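Fernia Robotics Club – Frequently Asked Questions

Last updated 11/08/2021

Who can join?

Any student enrolled at the school, in any grade. You do not need to be taking a computer or engineering class. New members can start at the beginning of either semester. If you want to join in between, come to a meeting and ask, and we will put you on a team if one has room.

When and where do you meet?

After school in the Vitell Room, next to the art studio. Meetings last two hours. During March we add extra sessions before the spring competition, and those are posted on the door of the room.

How much does it cost?

The club fee is $12 per semester. It covers tape, batteries, printed parts and the club T-shirt. Travel to the competition is billed separately. Fee waivers are available from the front office, and you do not have to tell the club that you have one.

Do I need to know how to code?

No. New members spend their first 6 meetings on the starter lessons, which cover moving the arm by hand controls, saving positions and writing a short script. After that you pick a team. Some members write almost no code and work on fingers, mounts and wiring instead.

What is the Clekia Challenge?

It is the competition we enter every spring. Each team gets one robot arm and a set of household objects, and has to pick up, move and set down as many as it can before time runs out. Points are taken off for dropped objects and for anything that ends up outside its target area. Teams may use hand control in the first round. The second round has to run from a program.

What is the Trình team working on now?

Trình is our name for the dishes project, which is the largest group this year. The team is working on bowls. A bowl is usually too wide for the gripper to hold from the outside, so the fingers have to go on either side of the rim, one inside and one outside, and close on the wall. Most of the work is in getting the arm lined up before the fingers close. The team uses the wrist camera for this.
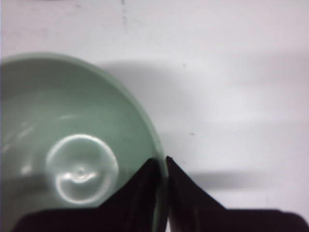

Wrist camera view: fingers on either side of the rim of the green bowl.

Glazed dishes are harder for the camera than plain ones. Pixel brightness in our software runs from 0 to 255, and a shiny spot on the glaze can read at or near the top of that range. Shadows cause trouble too, and a dark patch beside a dish can be mistaken for part of its edge. If you join this team, expect to spend time on lighting – more than most people plan for.

Can I bring an object from home to test?

Yes, if it is clean and you do not mind it getting chipped. Put your name on the bottom with masking tape. No knives, drinking glasses or anything with liquid in it.

What happens if I break something?

Tell whoever is running the meeting. You will not be charged for damage that happens during normal club work. Turn off the arm first, and do not pick up broken pieces with your bare hands.

Are there safety rules?

Yes. Long hair is tied back and loose sleeves are rolled up. Hands stay off the table while the arm is powered. One person on each team stands at the stop button during a run – that person does not type, film or hold parts.

Can parents or friends watch?

Visitors are welcome at the last meeting of each semester, when every team does a short demo. The room holds 119 people, so there is no need to reserve a seat. Food and drinks stay in the hallway.

How do I sign up?

Pick up a form at the front office or from the folder outside the Vitell Room. Students under 18 need a signature from a parent or guardian. Bring the form to your first meeting along with a pair of closed-toe shoes, or wear them.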